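This site uses cookies to remember your reading preferences. Accept | Settings

Workshop notebook – June
Entered by Benedikt Rathjen, 14:20
Print this page | E-mail this page

Napkin folding, small format. Carried on from the morning with the standing point fold. Aim is a fold that keeps its shape on the square mat and can be carried to the place setting without being touched again.

Stock is the white Clavent, unstarched. Sieglinde's notes recommend starch for anything that stands, but the Mercado order is for 900 covers and starching adds a full pass through the press. I would like to avoid it if the fold allows.

Procedure as it now stands. Halve, halve again, press the crease with the side of the hand. Bring two opposite corners to the centre line. Pinch at the top, open the base slightly, set down on the mat with the mat turned to a diamond. The mat is then lifted from both sides, fingers spread, thumbs low and clear of the cloth.

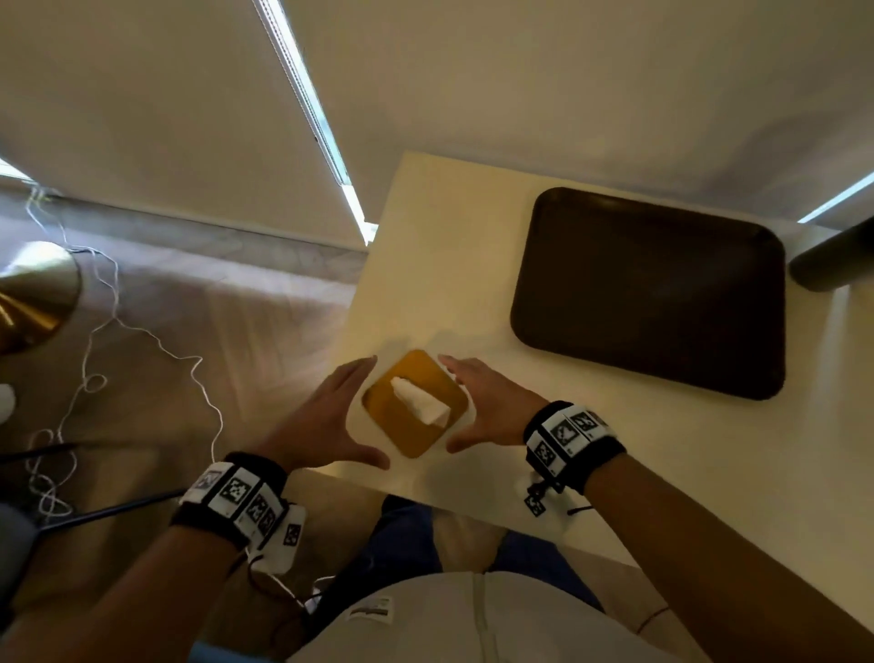 The weak point is the base. If it is opened too little the point leans and then creeps over during the lift. If it is opened too far the sides go slack and the whole thing reads as a dropped hankie (Arne's word, and fair). A base a little narrower than half the mat gave the best result this morning.

Blind down from now on. With it up, glare off the white table top made the crease line hard to judge.

Mats: the yellow ones grip better than the cork. Cork sheds on white cloth and I have struck it off. Rounded corners are easier on the fingertips, though there is less to hold when the mat is turned.

Brown trays still to be tried for carrying. Donal wants to know how many set mats fit on one without the points touching. Not measured yet. The raised rim may foul the fingers when unloading – check before promising him anything.

Ariel asks whether the fold survives an hour on the table. Will leave one set out and look at it at 16:00.

To do: ask Dunik for the heavier cloth, sample pack only. Copy the base width into the setting sheet. Return Sieglinde's notes, page 79 is loose.

Print this page | E-mail this page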